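Notes on the Second Year of the Bornness Reading Circle

28/10/2023

The Bornness Reading Circle has now completed its second year, and I have been asked by several members to set down a record of it on these pages. I do so in a personal capacity.

Membership stood at 547 households at the close of August, compared with 502 at the same point last year. The circle continues to lend by post and from the front room on Werkeck Street. Loans for the year reached 2190, the larger part of them novels and local history. Large-print titles were requested more often than we could supply them, and a further order has been placed.

Hussam Mansour has agreed to continue as editor of the quarterly list. Members are reminded that reviews should be sent to him in typed form and should not exceed one page. Reviews of books not held by the circle are welcome but will be printed only where space allows.

The question of late returns was raised again at the summer meeting. It was decided that no fines will be introduced. Reminder cards will go out after six weeks, as before, and the wording has been made a little plainer.

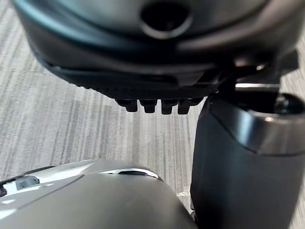
Dark curved housing with a ridged strip and four black prongs.

Þórarinn Østergaard has given us his collection of travel writing, which will be entered in the catalog over the winter. Some of the volumes are in Danish and Icelandic. Members able to read either language and willing to write short summaries should leave their names at the front desk.

The evening talks resume next month.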